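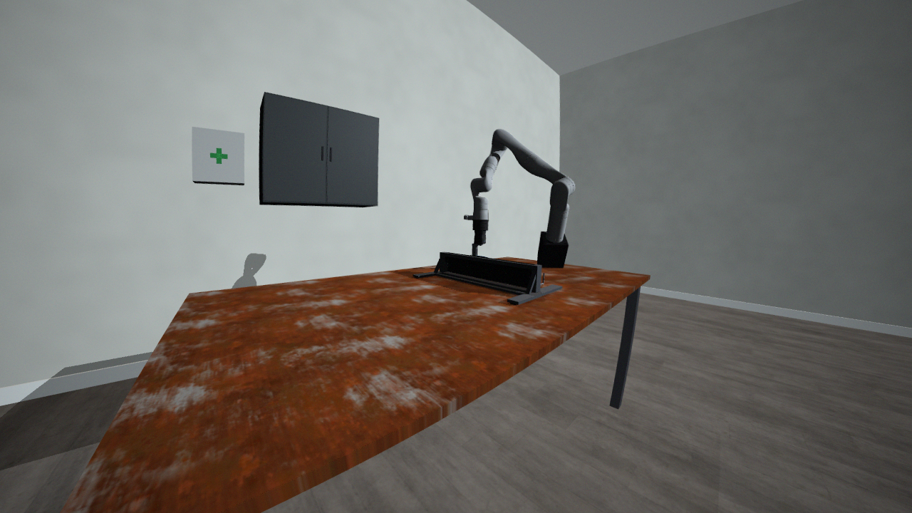 Sealing a rust-finish tabletop - wax, oil or clear coat?

Forum: Finishes and Surfaces
Replies: 11

slabside
I have a steel-skinned dining table on order from a small shop called Skurska and it will come raw, with the rust already brought up but nothing over it. They leave the sealing to the buyer unless you pay 248 extra. I would sooner do it myself. It will be used for meals every day, two adults and two kids, so it needs to stand up to wet glasses and tomato sauce. I have read that wax is the only thing that keeps the color and I have also read that wax is useless. Which is it?

pell_harbor
Wax is fine on a wall panel. On a dining table it is not enough. The first hot dish will soften it and you will have a ring. Use a matte two-part clear, thin coats, and let it cure for as long as the can says before you eat off it.

mrathore
Shivam here, I do metal furniture for a living. I disagree with the above. Two-part clear over rust looks good for a year and then it lifts anywhere it gets knocked, and once moisture gets under the edge you have to strip the whole top. Wax you can redo in an afternoon. Every customer I have sent out with a waxed top has come back happy, or has not come back, which I count as the same.

pell_harbor
It lifts if the rust was loose when you coated it. You have to neutralize it, rinse it, dry it properly and knock the powder off first. Most people skip the drying. I have a top in my own kitchen that went on in December four years ago and it has not lifted anywhere.

slabside
How dry is dry? The shop said wait overnight.

pell_harbor
Overnight is not long enough unless the room is heated. I give it three days with a fan on it. Tape a square of clear plastic to the surface before bed and look at it in the morning. If there is fog on the underside, wait.

Awasthi_M
Has anyone asked what this does to the color? I did a sideboard with a clear coat and it went from orange to a dark brown, close to chocolate. The pale gray patches, which were what I liked about it, almost disappeared. I ended up sanding it off. If you like the bright orange you need to know that anything you put on will darken it, and oil is the worst for this.

mrathore
Correct. Oil is darkest, then solvent clear, then water-based clear, then wax. Test on the underside.

slabside
The gray patches are what I like too. The underside is bare plywood so I can't test there. I will ask them for an offcut.

bogdanr
Is it a solid plate or a skin? The reason I ask is that skins move differently from the board under them, and the finish cracks along the front edge where the sheet is folded over. I bought one from Imeo for 1049 and the edge went in the first winter. They told me it was normal wear. I did not agree and we went back and forth for two months over it. Never got a refund, only a tin of touch-up.

slabside
Skin over plywood. The edge is folded down. They want 1891 delivered so I would hope for better than that.

bogdanr
Ask them how they fix it down. If it is glued all over you should be OK. Mine was glued in strips.

vsengar
There is another way to do this. I bought a fake one. It is a printed laminate from Priketti in a rust pattern, and from a chair you cannot tell. Costs less, needs no sealing and nothing comes off on your sleeves. I know this forum does not like laminate but with two kids I would not have bare steel in the house.

mrathore
You can tell. The pattern repeats.

vsengar
Mine does not repeat on a table that size. I have looked.

Awasthi_M
I have seen the Priketti one in a showroom and it was better than I expected. The edges gave it away though. The streaks on top did not carry over onto the side.

pell_harbor
Getting away from the question. For the original poster: water-based matte polyurethane, four thin coats, light rub with a gray pad between the second and third. Roll the top, brush the edge. Do not use gloss. Gloss over rust looks like a candy apple.

harish.a
I will add one thing on sleeves. Even sealed, wipe the top with a white cloth before you let anyone in a good shirt sit down. If the cloth comes up orange then the coat is too thin and you need another. We had a family lunch the week after I finished mine and my mother-in-law went home with orange elbows.

Also put felt or cork under anything ceramic. An unglazed foot ring will cut through any of the finishes mentioned here, and I include the two-part.

slabside
Thanks all. I asked the shop. The skin is glued all over, and they will send two offcuts from the same sheet. Plan is wax on one and water-based matte on the other, then leave a wet glass on each overnight. Has anyone used the Phromma wax? They recommend it.

mrathore
Yes. It is good but slow. Thin coat, leave it an hour, buff. It smells strongly for a day so open a window.

pell_harbor
Never used it. Put vinegar on the offcuts as well as water. Salad dressing did more damage to my first top than any glass.

slabside
Will do. Table is due in five weeks, offcuts sooner. I'll post the results in this thread.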